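Kirkura Gripper Comparison, Simulation Phase
Progress report to Plerberg, reporting period ending Apr 27, 2018

Status

The simulation phase is on schedule. The two-arm cell has been modeled, both candidate controllers run against it, and the first set of gripper trials on labware handling is complete. Work on the physical cell has not started and is not charged to this period.

Scope of the period

The agreement calls for a comparison of two finger designs, one from Peixoto and one from Gosham, on a single task: pick up a piece of labware, carry it over a perforated work plate and set it down inside a marked rectangle. The comparison is to be made first in simulation, with the same arms, the same table and the same camera positions for every trial. Only the finger geometry and the controller settings may change between runs.

Cell model

The model has two arms mounted along the back edge of a white table, with the perforated plate in front of them. The target is a blue rectangular outline on the plate. Cables are included in the model, which slowed the solver at first. We kept them in after the January review, where it was agreed that cable drag near the wrist should not be left until the hardware stage.
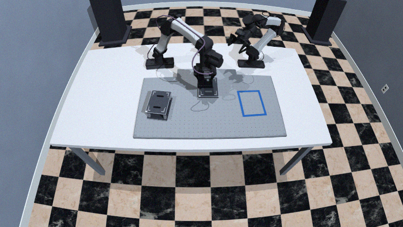 Solver time per trial was brought down by simplifying the contact shapes of the plate. The holes remain in the rendered view but are treated as a flat surface for contact. This has no effect on the present task, as no part is pegged into the plate. It would have to be revisited if a pegged fixture were added.

Gripper trials

A total of 187 trials were run, split between the two finger designs. Each trial was scored on three points: whether the part was held through the lift, how far it turned in the fingers during the carry, and whether it came to rest fully inside the outline.

The Peixoto fingers held the part more often on the first close. The Gosham fingers were more tolerant of a poor approach angle but allowed more rotation during the carry. Most failures with either design came at release, when one finger left the part before the other and dragged it sideways. Adding a short pause before opening, with the wrist held still, removed about 12 of these failures when the same starting conditions were run again.

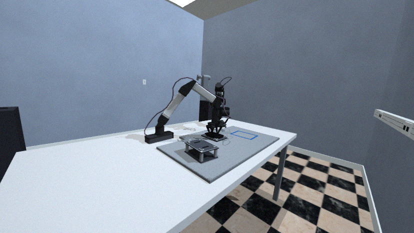

The reviewer at Plerberg asked whether the release failures belong to the fingers at all, or to the controller opening them unevenly. The same comment noted that a pause which helps both designs equally tells the funder little about either one, and asked that the two effects be reported separately.

We accept the point. The remaining trials will log each finger's position as well as the overall opening, so that uneven motion can be seen directly. The results above should be read as results for a finger and controller pair until that data is in.

Camera placement

Fixed views of the table are adequate for planning the approach but poor for judging the grip itself, because the wrist hides the contact area. A close view looking down between the fingers was therefore added. It gives the position of the part relative to both fingers and is used for the rotation score.
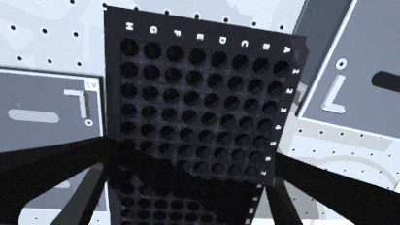 Dark parts remain a problem in this view. Where a shadow falls across a black surface, the edge finder loses the outline and reports a false rotation. The current fix is to use only the edges that stay lit and to reject any reading based on fewer than 4 points. Raising the light level was tried as well - it helped with the dark parts but washed out the pale borders on the plate.

Controller comparison

Both controllers complete the full motion. The position controller is faster and easier to repeat. The force-limited controller takes longer to settle above the part but makes gentler contact when the height estimate is wrong. We expect to recommend the force-limited version for the lift and the set-down, with position control for the carry, subject to the finger data described above. 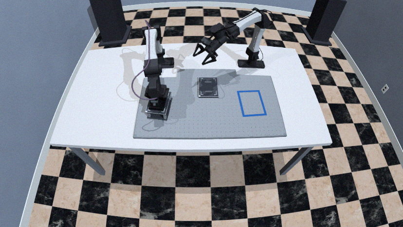 Work planned for next period

Repeat the release trials with separate finger logging.
Report finger and controller effects in separate tables, as requested.
Test the edge finder under 4 lighting settings.
Send the cell drawings to Kirkura for a cost estimate on the physical build.

Budget

Spending is within the approved amount. No change to the budget or to the end date is requested.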